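Workshop tips: software for a two-handed table robot

These are notes from the bench, kept by Atieno Kioko and Parviz Mohammadi and revised Saturday, September 30, 2023. They cover the software side of getting a pair of robot hands to sort, pack and fit small things on an ordinary table. Hardware tips are on a separate page.

Before you run anything

Name your poses by what they are for. "Ready over table" will still make sense in March. "Pose7b" won't.

Keep one file for the table and one file for the task. The table file holds the height, the edges and the places the arms must stay out of. The task file holds the pieces and the order of work. When you move to another table, you change one file and leave the other alone.

Measure the table height with the cloth on. A thick cloth over padding gives under a fingertip, and a hard-coded height from the bare top will have you pressing too deep. We set the contact height by lowering one finger slowly until the motor current rises, then save that value. Do it at two spots, near edge and far edge, and let the software fill in the slope.

Start the log before you start the arms. If the logger fails to open its file, the program should stop there.

Seeing the pieces

Patterned cloths confuse color masks. If your cloth has orange in it and so does a puzzle piece, color alone will give you false pieces all over the table. Use color to suggest a piece, then check the outline: straight edges, the right number of corners, the right area. We reject anything under 97 percent of the expected area when the whole piece should be in view.

Take a picture of the bare cloth from the ready pose and keep it. Subtracting it catches most of the print. Take a new one whenever the cloth is pulled or smoothed, even a little.

Fingers hide things. Don't let the planner drop a piece from its list the moment a hand passes over it. We keep each piece for 53 frames after it was last seen, then mark it "lost" and ask for another look.

Pale pieces in a pale wood tray are the hardest. Raise the exposure for a second look at the tray only, and keep the normal setting for everything else.

Planning the move

Solve the puzzle first and plan the arms second. Early on we had one planner doing both, and it would spend a long time finding arm paths for a layout that could never close. The layout solver we use now, Mushi, works only with flat shapes and finishes before the arm planner wakes up.

Watch the parallelogram in a tangram. Every other piece can be turned into place flat on the table. The parallelogram has a mirror image, and sometimes it has to be flipped over. Give your piece list a "face" field from the start. Adding it later meant changing every saved layout we had.

Choose the hand by where the piece lies, and give the other hand something definite to do, such as steadying the tray or waiting at the side. A hand without an instruction tends to be parked wherever the last task left it.

Put other objects on the table into the obstacle list with a loose box around each. Long thin things like pens need the box drawn along their length. A square box big enough to hold a pen lying at a slant will block half your workspace.
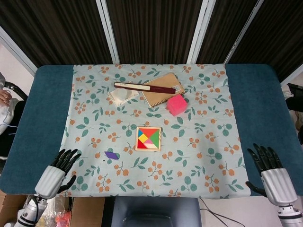
With the purple parallelogram still out on the cloth, the planner has a short list: pick a hand, pick a grasp, check the face, go to the tray.

Perla Aguirre wrote in that she would check the face before choosing the grasp, as a flip changes which edges the fingers can use, and her version of the planner throws away far fewer grasps that way. We tried her order and have kept it.

Putting pieces in

Stop above the tray and look again before the last move. The piece shifts in the fingers during the lift, and the place you planned for is off by that much.

Lower with a light force limit and search in a small spiral if the piece sits high. Allow up to 125 steps, then lift away and start the placement over. Longer searches mostly push the neighboring pieces out of line.

Open the fingers slowly. Set release speed apart from general hand speed in the settings, or someone will raise one and get both.

Saving your work

Save the config with every log, in the same folder. Write one line in plain words about what you changed. "Lowered release speed, new cloth" is plenty.

Replay a bad run in the simulator before touching any gains. Most of ours were a stale cloth picture or the wrong table file.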